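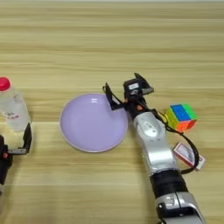
Clear plastic bottle, red-pink cap, on the table.

I've been buying my cleaning bits from the refill shop in Seltholm since July, and a few of you asked how it's going, so here goes! I went in thinking I'd save a fortune. I haven't - not yet, anyway - but I do like it more than the big shop, and I've stopped coming home with three sorts of spray I never use.

The place is called Fakham and it's tucked behind the bus station, next to the key cutter. You take your own bottles, weigh them on the way in, fill up from the big drums and pay for what's gone in. Washing-up liquid is the one I'd start with. The Zisosis lemon one is lovely and thick (a squirt does a whole sink of pans), and the plain white vinegar is good for kettles and shower doors. I was less keen on the fabric softener, which smelled like my old school cloakroom. Maybe that's just me.

A few things I've learned the slow way. Rinse your bottles and let them dry for a good day or two, lids off, or the soap goes cloudy. Write on the label before you fill, as a soapy hand and a pen don't mix. And please don't put anything strong in an old drinks bottle if there are little ones about.

They've 40 drums now, up from 11 when they opened, and the Semeniuk oat soap bars are back in by the till. If you take five empties at once you get a free scoop of soda crystals. Parking's dreadful, so get the bus if you can. More on limescale next time, I've got opinions!

Contact us | © Seltholm Home Notes 2021 | Back to top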